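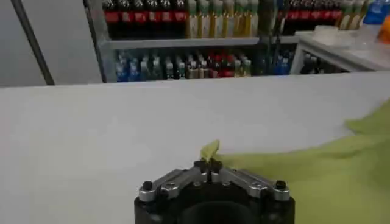
Folding comes last

Ask people which job they would hand to a machine first and a good many will say the laundry. Washing and drying went to machines long ago. The folding stayed with us, and after a spring visiting people who are trying to change that, I would not clear out the airing cupboard just yet.

Bożena Stępień has worked on cloth handling for most of her career. She runs a small team in Tretthorpe, on the upper floor of a former print works, and their project is called Ruta. The aim is modest. Ruta should be able to pick up a cloth, find its corners, fold it and put it on a pile. It should also wipe down a counter with that same cloth. Stępień chose these jobs because shops, canteens and homes all need them done many times a day.

"A box is the same box after you pick it up," she told me. "A towel is a different shape every time you touch it."

This is the main difficulty. A robot arm in a factory can place a metal part in the same spot all day because the part does not change. A cloth dropped on a table lands in a new heap each time. Corners end up underneath. Folds look like edges. A camera mounted close to the fingers gives a good view of the piece being held and a poor one of everything else, so the software has to guess where the rest of the cloth has gone.

The grip itself is less of a worry than it used to be. Two plain fingers that close together will hold a pinch of towel well enough, and microfibre is fairly kind to them. Thin cotton is harder. Two layers often come up together when only one is wanted, and the fold goes wrong from there. Stępień's team spent most of April on that one fault.

On the day I visited, a single towel took Ruta 110 seconds, from first touch to finished square. I timed myself afterwards and did not need to look at the watch for long. The second towel took longer, and the third was abandoned when the arm lost the corner and began patting the table in search of it. Stępień let it carry on for a bit before she pressed stop.

Yannick Pruvost has seen the same problem from the buyer's side. He manages operations for Guérin, a chain of convenience shops, and last year he trialled a wiping arm in two branches. It cleaned a flat, empty counter to a standard he was happy with. The trouble was that his counters are seldom flat and empty. There are trays on them, charity tins, a box of chewing gum that somebody has moved. Staff had to clear the surface before the arm could start.

"If they have to clear it, they may as well wipe it," he said. "They've got the cloth in their hand by then."

He has not given up on the idea. Restocking drinks interests him more, as bottles are stiff and stand up by themselves, and he expects to run a trial of that before he goes back to cleaning.

The cost is coming down, at least. Fuvness, a supplier of simple grippers, now lists its basic two-finger model at £999, without the arm. A few years ago Stępień was making her own fingers because she could not afford to buy them. The arm, the computer and the hours of someone's time to set it all up still put the whole thing well out of reach of a household.

I asked her when she would have one at home. She said she would want it to manage a fitted sheet first, and that the team had not tried one yet.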